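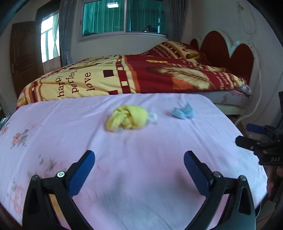
Open day at Sturnon: the handheld grippers
January 21, 2019

Sturnon ran its second open day this month, and I went mainly for the gripper session. The first one, in December, was all conveyor equipment and I skipped it.

The session covered two-finger grippers that a person holds and operates by hand. Each black finger carries a dark blue pad on its inner face, and the pads meet the cloth. Round silver screw heads show on the fingers, so I asked about pad changes. The answer was 50 minutes for a full set, which seems long. The Grirnon unit I tried last year was quicker, but its pads wore unevenly.

The work was small cloths on a bed: a crumpled yellow one, a flatter light blue one, and a pale pink sheet underneath. Cloth on cloth is a harder case than cloth on a table. Close the fingers too low and the sheet comes up with the item. Close them too high and you get one fold, or air.

I had a turn. The grip force is easy to judge after a few tries, the approach angle less so. I kept coming in too steep. With a second gripper working from the right, you also have to watch your own clearance.

Sturnon's stated goal is 3,000 recorded picks, to be shared with Candance. They quoted a 91 percent success rate on flat cloths and gave no figure for bundled ones. I asked twice.

The Kakakhel talk afterward dealt with pad materials. I took notes and will write those up separately, along with the parking situation.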